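Peel, Pith and Waste: How Much of an Orange Gets Eaten?
Student project report, Food and Nutrition, Unit 2
Marchuk Community College
Submitted Mon 6 October

1. Background

Our class was asked to choose one everyday food and find out how much of it ends up as waste during normal preparation. Our group chose oranges. They are served whole in the college dining hall, most people peel them by hand, and the peel nearly always goes in the trash. We wanted to know how much of the weight we pay for is fruit and how much is skin, and whether the way an orange is peeled makes a difference.

We also wanted to look at pith. Some people pull off every bit of it and some eat it without thinking. It has a slightly bitter taste but it is edible, so removing it counts as waste for this project.

2. Questions

Does peeling by hand remove more or less weight than peeling with a knife?
How much more is lost if the pith is cleaned off afterward?
Does leaving the fruit out at room temperature before peeling change anything?

3. Materials

Navel oranges, bought in August from the Clostport market. We bought two boxes and ended up with 44 oranges that were in good enough shape to use. A few had soft spots and were left out.
Kitchen scale reading to one gram
Paring knife
Plates, one for each person peeling
Plastic tablecloth
Bowls for the peel
Notebook and pencil

The tablecloth was added after the first session. Orange oil gets on everything and the bare table was sticky until the next morning. The cloth could be wiped down between rounds and we kept it for the rest of the project.

4. Method

Each orange was weighed whole, then peeled, then weighed again. The peel was weighed separately as a check. If the two parts did not add up to the starting weight within two grams, we wrote down the difference as juice loss.

For hand peeling, the person started at the stem end with a thumbnail and took the skin off in whatever size pieces came away. For knife peeling, we cut a cap off both ends and sliced the skin down the sides, following the curve of the fruit. Half the oranges in each set came straight from the refrigerator and half had been out overnight.

After the second weighing, we cleaned off the loose pith and strings with our fingers and weighed the fruit a third time. We stopped when no more came away without tearing the membrane. This was the slowest step and the hardest to do the same way each time. Two people cleaning similar oranges did not always stop at the same point.

5. Results

The largest orange weighed 320 grams. The smallest weighed 160 grams.

Hand peeled fruit kept more of its weight than knife peeled fruit. On average, 67 percent of the whole orange was left after knife peeling. Hand peeling left 83 percent on the thinnest skinned fruit, and less on the thick skinned ones. The knife took off nearly all the white layer, but it also took some of the flesh with it, and there was always juice on the plate afterward.

Cleaning off the pith made a smaller difference than we expected. The peel from the last hand peeling session, all in one bowl, came to 795 grams.

Oranges left out overnight were easier to start. The skin on the cold ones broke into small pieces and took longer to remove. The weights for the two groups were close enough that we do not think temperature matters for waste, only for time.

Even on a peeled orange the pith does not come off evenly. It stays in patches, and thin strands can stand up from the surface.
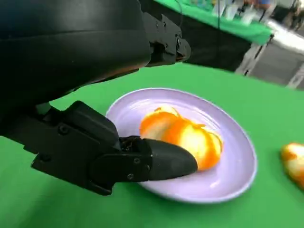
Figure 1. Peeled orange on a plate, with paler areas of pith and thin strands at the upper edge.

6. Problems

The scale shut itself off after a short time and had to be zeroed again. In the first session we forgot to do this twice, and those readings were thrown out.

Skin thickness was not controlled. We did not have a way to measure it before peeling, so thick and thin skinned oranges were mixed in all the groups. A better version of this project would cut one orange from each box in half and measure the skin with a ruler.

We also got faster as we went. The later hand peeled oranges had fewer tears in the flesh than the early ones, so practice probably affected the results.

7. Uses for the peel

We looked briefly at what could be done with the skins. One batch was dried in a low oven and ground up with sugar. Another was simmered in syrup following the candied peel recipe in our Zusiteo course booklet. The candied peel was good but used a lot of sugar. The dried peel was bitter, most likely from the white layer, and should be made with the outer skin only.

8. Findings

Peeling by hand wastes less than using a knife, and leaving the pith on wastes less again. For the dining hall, we suggest putting oranges out of the refrigerator the night before - they peel faster and the line at the fruit table would move better. The peel should go in the compost bin by the side door, which at present has no sign on it.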